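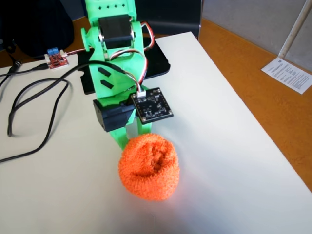 A round orange knit on a white tabletop.

The Feyisa sock drive took in 2481 pairs this spring, up from 916 a year earlier, and fuzzy socks made up a bigger share of the donations than in any past season. Some 397 pairs were chenille or a similar looped yarn, according to Catalina Pereyra, who runs the sorting.

Most pairs arrived balled up. Sorters are now opening each one, checking the heel and toe for thin spots and putting the mates back together before they go out to nine shelters in the Kakedmont area in May. Thick socks take the longest - the pile hides small holes, and two shades of coral or pink are easy to mix up under indoor light. 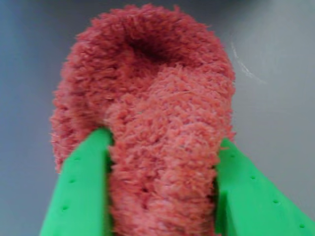
Folding is easier on the cuff than rolling, Liesl Kaufmann told the group, and she would like donors to lay one sock on the other and fold them once. Balled pairs roll off the shelves, she said, and the elastic on the outer sock ends up loose.

Pereyra said both kinds will be accepted. Socks should be washed first, and chenille does best turned inside out, in cold water, with no fabric softener. Single socks are kept in a separate bin until sorting ends, in case the mate turns up in another bag.

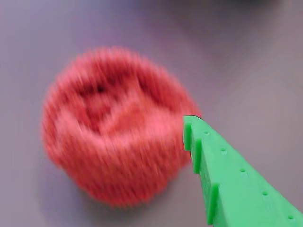 Can people still bring in fuzzy socks? Drop-off is open until 6 p.m. each day through the end of May, at the side door of the Senolar building, and adult sizes are needed most.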